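Chapter 7
What a Price Tells You, and What It Doesn't

Most people believe they can spot a bargain. Ask them how, and they will tell you they compare: this jar against that jar, this year's price against last year's. The trouble is that the thing they compare against was usually picked for them by the seller. This chapter looks at reference prices, the numbers we carry in our heads or read off a tag when we decide whether something is cheap.

Take a furniture store in the town of Futurham. The Pallholm armchair sits in the window with a tag that reads "40 percent off." Forty percent off what? The old price was charged for 20 days in a back corner of the store, where few shoppers went. Nothing on the tag is false. A customer who walks out pleased with the savings has still learned very little about what the chair is worth, or what the shop down the street is asking for it.

Economists once had a tidy answer to this. Shoppers who were fooled would learn, they said, and stores that played games would lose out to stores that didn't. You should be suspicious of that answer. Learning takes repeated tries, and how many armchairs does a person buy in a lifetime? 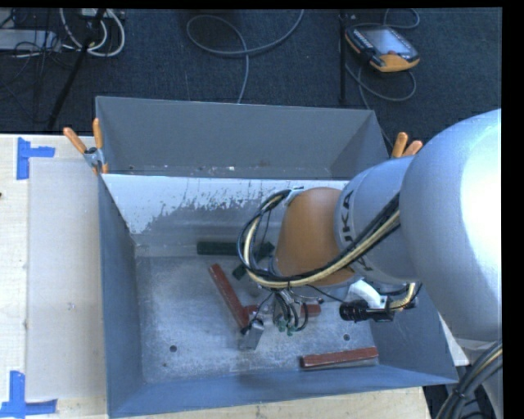 Groceries ought to be a better case, as people buy them every week. Yet when shoppers leaving the Warnik market on a Sunday were asked what they had just paid for coffee, some 40 of them gave a figure with great confidence, and most of the figures were wrong. They remembered whether the coffee had been "on sale." The price itself had slipped away before they reached the parking lot.

We should be careful with that result too. A small survey at one market is thin evidence, and people stopped with full bags may say anything to get moving. A second survey, in Srisuk, found better memory for milk and bread and worse for nearly everything else — which fits the story, but also fits several others. Section 7.1 sets out the main ones and asks what kind of evidence could tell them apart.

Before you read on, write down what you paid for the last three things you bought. Then find the receipts.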